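The woman who runs the basket shelf at Sornwood does not like the word storage. "Storage is for things you don't want to look at," she told me, pouring coffee into two mugs that didn't match. "A basket sits out in the room with you. You walk past it every day, so you had better like it."

We met on 11th June in the back of the shop, in Skalow, where she has sold household goods for longer than she cares to work out. She began with brushes and doormats. The baskets came later, after a customer asked for something to hold knitting and wouldn't take a plastic tub for an answer – "and quite right too," she said, laughing.

Her own home, she admits, has far too many. There is one by the front door for gloves, one at the foot of the stairs for whatever needs to go up, and a big one in the living room that was meant for blankets and has slowly filled with magazines, a jigsaw puzzle and a single slipper. I asked if she ever empties it. "Every May," she said. "By June it looks just the same."

When she picks stock, she goes to the rim first. She runs her thumb all the way around the braid, feeling for ends that stick out, because that is where a basket gets grabbed and where it usually gives up. Then she looks at the lining. She is very fond of a pale one, even though people worry about the dirt. "You can see what's at the bottom! With a dark lining you're fishing around for your keys like you're at the county fair." 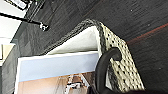
Dark braid at the rim, white fabric inside, and a cream-beige side with rows of small perforations.

The two-tone look is what sells now, she says, and she thinks she knows the reason. So many people have gray carpet, and a light basket with a dark edge cheers it up without arguing with it. Last year the shop sold nearly 300 of them, most to people who came in for something else entirely. She orders through Handard these days and still keeps a few older pieces from Heitmann behind the counter, which she will show you if you ask nicely and have a little time.

As for care, she keeps it simple. Shake it out, wipe the braid with a damp cloth, and let it dry away from the radiator. And don't carry firewood in a lined one – she did that herself, for 2 winters, and was picking bark out of the fabric until spring.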